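Trilberg bin-picking kit: progress report, second period
2018-08-04

We are 60 days into the trial you agreed to fund, and I can't recommend buying the kit yet. Vekemine's brochure promises setup in an afternoon. Ours took until late May, and most of that went on the gripper settings.

The arm does pick parts. With only a few bars in the bin, well apart, it clears them without much fuss. Put them against a wall or touching each other and the results drop off fast. Of the 7 bin layouts in the test plan, it has passed 2.
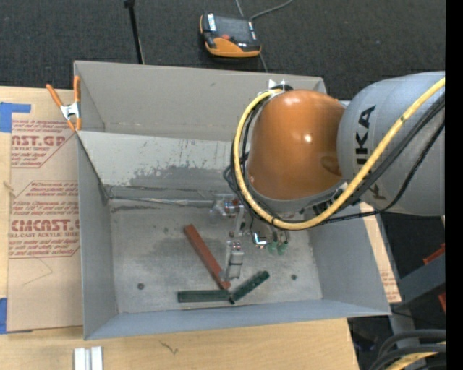 Gripper over the open metal bin, with three bars on the floor.

Vekemine blames scuffed metal for the missed picks and wants us to pay for a bin liner. I would like to see their own numbers on that first. We asked in writing and have had a sales sheet back.

Cable routing is still a worry to me on deep reaches. The quote leaves it to the buyer.

Spending is within budget. Still to do: the other layouts, and a side-by-side run against the Clutari kit, which is on loan for six weeks. Please hold the second payment to Vekemine until that run is done.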